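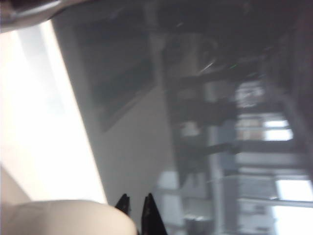
There's a stretch every evening, right after dinner, when I stand at my sink and get more thinking done than I do in the rest of the day. I used to hate it. I used to leave the pots until morning and then hate the morning. Then I lived with a truly bad sink for seven years, replaced it, and became the sort of person who brings up faucets at parties (sorry, everyone).

The old one was a double bowl, and I will argue with anyone who loves those. Neither side could hold a roasting pan. You'd wash the left half of the pan, flip it, soak your sleeve, wash the right half, and by then the water had run down the front of the cabinets again. My sponge lived in a puddle. I owned 19 dish towels and every one of them was damp.

So when the thing finally started leaking at the drain, I didn't even call for a repair. I drove straight to Dervishi, the kitchen yard out past the county road, and spent a whole March afternoon sticking my arms into display sinks like a vet with a barnful of cows. The staff left me alone, bless them. What I learned is that you want one big basin, as wide as your cabinet will allow, and you want to pretend to scrub something in it before you pay. If your shoulders come up, it's too deep. Mine came up on three of them! 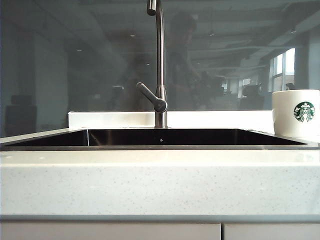

Words by a reformed pot-soaker
Home & Kitchen

I've gotten very fond of a dark basin against a pale speckled counter. People warned me that dark shows everything, and it does show dried water spots, but coffee and beet juice disappear and I drink a lot more coffee than I have guests. The speckle is the real gift. Crumbs vanish into all those little gray flecks. I wipe the counter with my hand before I wipe it with a cloth, because otherwise I miss half the toast.

A rounded front edge is another thing I'd never have thought to ask for. You lean on a counter a lot more than you think you do, and a square edge gets you right across the hip bones. Go lean on a few.

Then the faucet. Get a tall gooseneck with one lever. I had two knobs for years and could never turn either of them with chicken on my hands, and now I just bump the handle with my wrist. The height means a stockpot goes under without any tilting. The one catch is splash – a tall spout over a shallow basin will water your shirt, so look at the two together.

I ended up with a Vekstead faucet, marked down to $125 with a scuffed box and nothing wrong inside it. My neighbor swears by her Skanurari, which cost more than I care to repeat, and I've used both and can't say my dishes noticed.

As for keeping it nice, my routine takes more than 3 minutes only when there's been lasagna. Dish soap, soft sponge, rinse, then a dry towel around the rim and down the faucet. The seam between sink and stone gets an old toothbrush now and then, and so does the overflow hole if your sink has one. I ignored mine for ages and then wondered what that smell was.

I still leave the lasagna pan until morning.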